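4.2 Le terrain : qui parle d'accueil, et à quelle table ?

Je l'avoue volontiers, je suis arrivée à Istadgate avec une idée bien arrêtée : la répartition des demandeurs d'asile se jouait dans la capitale, et la commune ne faisait que suivre. Deux réunions publiques ont suffi à me faire douter ! J'ai donc repris mes 44 entretiens (élus, agents, riverains) en cherchant chaque passage où quelqu'un disait « on a décidé ». Le « on » change sans arrêt, et c'est là que ça devient passionnant.

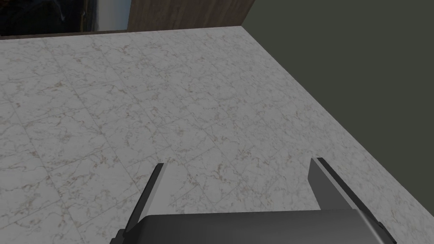

Figure 3. Plan de travail à motif marbré, vue de synthèse.

Prenez le quota communal, fixé à 36 places. Arnaldo Lobo m'en parle comme d'un ordre venu d'en haut ; dix minutes plus tard, il me raconte l'avoir négocié lui-même au mois de mars (je n'ai pas osé l'interrompre). Les agents du service logement, eux, parlent d'un chiffre « tombé » dans leur boîte aux lettres. J'ai codé 939 segments de ce genre, le soir, avec beaucoup de thé, et la voix passive domine largement chez ceux qui appliquent la mesure.
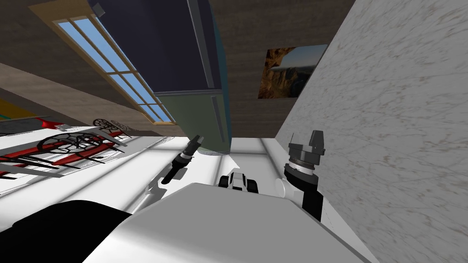 Figure 4. Bras et pinces d'un robot, rendu simulé.

Chez les élus d'opposition, c'est une autre musique : tout y est attribué au gouvernement, même le choix de l'ancienne école de Moschos, pourtant voté en conseil. J'ai relu le procès-verbal trois fois pour être sûre. Faut-il y voir de la mauvaise foi ? Je ne crois pas, ou pas seulement.

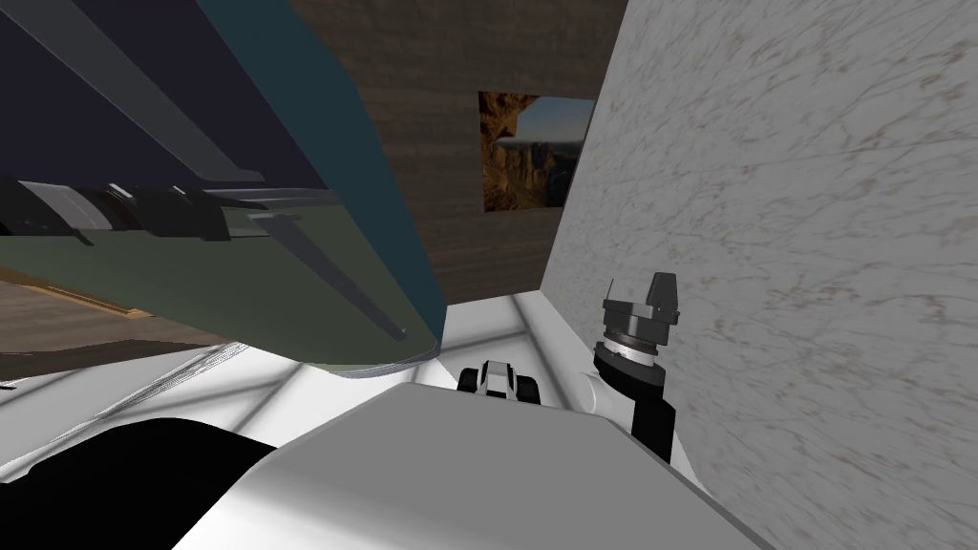
Delwyn Rewi, à qui j'avais fait lire cette section, trouve que je suis trop indulgente : selon elle, les huit élus concernés savaient très bien ce qu'ils votaient, et le flou sur l'origine du quota les arrangeait tous. Je garde sa remarque en tête pour la section 4.3, où je reprends les votes un par un.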